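Why I finally love our food-handling checklist

I have been putting off this post since July, mostly because I kept rewriting the checklist it's about. The version on the wall at Pimthorpe right now is the fifth, it fits on one sheet, and I'm happy enough with it to share. If you run a gripper anywhere near things people will eat, or things that squash easily, I hope some of it is useful to you!

A bit of background first. Our old rules were a binder. It was a good binder in its way – all the guarding rules, the lockout procedure, the cleaning schedule, a long section on compressed air that applied to a machine we no longer own. People signed the last page when they started and then asked the person next to them how to do things. I did exactly the same, and I wrote half of it.

So we split it. The binder still exists for the big safety questions, and those belong with your risk assessment and the people trained to do one. The single sheet covers what an operator does at the cell, every shift, with the arm stopped. It goes like this:

Stop the arm and lock it out before any hand goes past the line on the floor.
Wipe the fingertips first, then the metal parts, then the body, with a fresh cloth for each.
Look at every screw on the fingers. Touch each one with the driver.
Check clear parts for scratches and chips with a flashlight held low.
Look at the walls and write down any mark, even an old one.
Restart at slow speed and watch 2 full cycles before walking away.

The screws get their own line thanks to Elen, our oldest cell (we name them, of course we do). A fastener that works its way out above a soft product is the thing I worry about most, and a look plus a touch takes seconds. I was amazed how many people did the look and skipped the touch until we wrote them down as separate things.

Force is the other big one, and I could talk about it all day. Every product now has its own grip setting, and you don't borrow one from a product that seems close. Soft, rounded pieces are the hard case, with so little room between dropping one and denting it. We log the setting with the batch, and if somebody changes it, they write down the old number too. 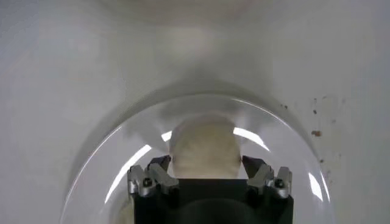
Dervishi wrote in after my last post to say that a wall check is wasted ink unless the sheet also says who cleans the mark and by when, and that a log full of spots with no names next to them only proves everyone saw them. Fair point, and a great one! The sixth version will have a column for it. I'm also tempted to add a little outline of each wall so you can put a dot where the mark is, since "right side, halfway up" means something different to every shift.

The other change I'm trying comes from a visit to Varport, where they keep the sheet on a clipboard at the cell door and the pen is tied to it. Ours hangs by the sink. I moved it this morning and had already filled in half of it before I remembered I wasn't on shift.

Next up is the cleaning cloths. I have opinions about colors.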